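Gripper stops closing halfway and then drops the knife. Anyone seen this?

Asked by Ayten Toprak

Hi all, long-time reader, first question! We have a Jorkura hand-held gripper for teaching our arm to set a table, and since February it has been letting go of cutlery. Plates are fine. With a table knife the fingers come in, stop short, the app shows error 50, and a second later they open by themselves. I've charged it, restarted it and wiped the fingers down. It was at 2,404 cycles when it began, if that helps. Am I looking at a new motor?

Answer 1

Mine did that. Bought new fingers from Claswood, no more trouble. Might be worth a try.

Answer 2 (accepted)

Oh, I feel for you, I lost a whole afternoon to this one! Please don't order a motor yet. Error 50 on ours meant the fingers hit resistance before they reached the closing point, and the usual culprit is the bushing where the finger arm pivots. Take the battery out first — ours once closed on my thumb while I was poking around in there, and I said some words.
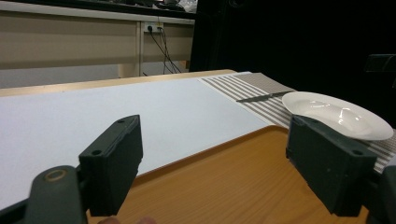 With the power off, move each finger slowly by hand and feel for a gritty spot. If one side drags, pull that bushing, clean it, and put it back with a tiny dab of grease. Then run the zero routine again with nothing between the fingers, and set the force limit to 700 — ours had slipped back to 100 after an update, bless it.

Answer 3

Which firmware?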